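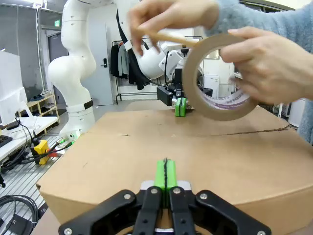
Photo: Broncombe Packing Room

Closing and taping reused cartons: revised notes for the packing bench

The notes on carton closing issued to the Broncombe packing room have been revised for November 2024. They replace the single sheet kept with the tape stock, which covered new cartons only. Most of what now goes out travels in brown cardboard boxes that have already made at least one journey, and these need slightly different handling.

Inspection comes first. Scuffs, scratches and shallow dents on the side faces are acceptable. A rounded corner is acceptable if the board is still firm when pressed with the thumb. A crease running the full height of a face is not, and the box should go flat into the board pile. Small tears at the end of a top seam may be taped over, provided the tear does not reach the fold. Anything longer than 20 mm at that point is treated as a failed flap.

Flaps on a used box seldom lie level. The fold has been worked in both directions and the board springs back, leaving one flap proud of the other. Fold each flap fully outwards, then inwards, before bringing the two edges together. If a gap remains, check the contents before reaching for the tape. An overfilled box cannot be cured with tape, and the seam will open again when a second carton is stacked on top.

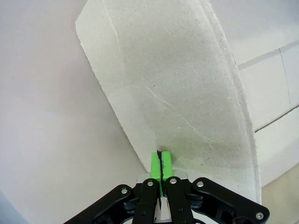
Offcuts are worth keeping for this work. Grey board is stiff enough to bridge a weak area from the inside, and the shape matters very little as long as the piece lies flat and overlaps sound board on every side. Rough edges need not be trimmed. Pieces with a heavy crease across the middle should be used only as void fill, as they fold again along the same line under load. Place the patch before the contents go in and fix it on all edges.

For the seam itself, use the brown tape. The present stock is Kimel, ordered under bench code 757; the remaining rolls of Porkus may be used up on internal patches but should not be used on a top or base seam. Start the strip on the end face, carry it over the edge and along the seam in one pull, and finish on the opposite end face. Leave roughly 3 inches down each end. Hold the roll low and keep the tension even. Tape pulled from high above the box tends to land at an angle, and lifting it takes the surface of the board with it.

One strip is sufficient on light goods. Heavier cartons take a second strip across each end, forming the usual H. Rub down from the centre outwards with the flat of the hand or a dry cloth. Old tape already on the seam should be left in place if it is well stuck. New tape adheres poorly over lifting or dusty tape, which should be cut back to the sound part first.

Store open rolls on their sides, away from the heater, with the free end folded under by a finger's width.

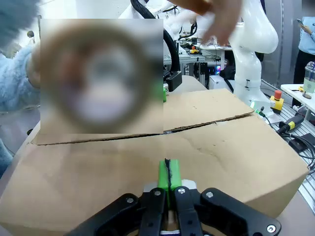
R. Šimek

Cartons returned from the outlying stores have lately been arriving with the base seam untaped and the bottom flaps interleaved. This holds for empty boxes and for paper, but it should not be relied on for anything going out again. Turn every returned box over and tape the base before packing.

Flat board is now collected with the ordinary paper. Please remove loose tape ends where they come away easily, and keep the grey offcuts in the tray under the bench.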